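I'd been promised coffee and a robot that makes the bed, and at a quarter past nine on a Monday I had only the coffee. The engineer who runs home tasks at Sondalard (she asked me to leave her name out, so I will) was eating a roll over her keyboard and watching a simulated duvet slide onto a simulated floor.

"That's the ninth one this morning," she said. "Don't write that down." Then she laughed and said fine, write it down.

I'd come with one question, the one my mother asks me every time I mention this beat: can they do the chores yet? So I just asked it.

"Which chores?" she said. "If you mean lifting a mug off a table, sure, come back after lunch and I'll show you all day long. If you mean the bedroom, with the sheets the way you left them when the alarm went off, no. I'd be lying to you."

Bedding is her whole life right now. A mug stays mug-shaped when you grab it, she told me, and a blanket turns into a different thing every time you touch it. Her team's software, which they call Eline, practices in rendered bedrooms long before it gets anywhere near a real mattress. There are 132 of these rooms, and she has favorites (and one she hates, with a rug she says she'd set fire to if it existed).

How often does it manage the full job? I meant pulling the cover straight, corners and all.

"On the easy rooms, 35 percent of the tries. On the messy ones, I don't want to talk about it." She took another bite. "Six months ago it was nine, though! I did a little dance."

I pushed her a bit on the simulation part, because I've sat through plenty of demos where everything went beautifully on a screen. She didn't get defensive at all. Fake cloth is too polite, she said. It doesn't catch on a fingernail, it doesn't have a dog on it. When they move over to the real arm at their test apartment in Drornlow, they expect to lose a good chunk of that score, and they plan for it.

Shops have it easier, in her view. She spent two years at Bartoš working on shelf restocking, and she still sounds fond of it. "Boxes! I miss boxes so much. A box has corners and it's the same box tomorrow." Even there, people followed the machine down the aisle fixing what it had put in crooked.

So when do I get mine? She thought about that one for a while, long enough that I finished my coffee.

"You'll get one that picks up laundry before you get one that folds it," she said. "And you'll be making your own bed for years. I don't even make mine."
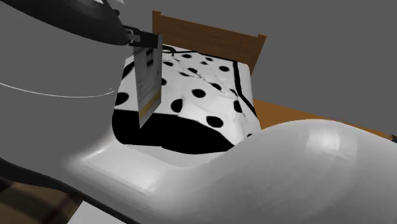 A simulated bedroom with a robot arm and polka-dot bedding.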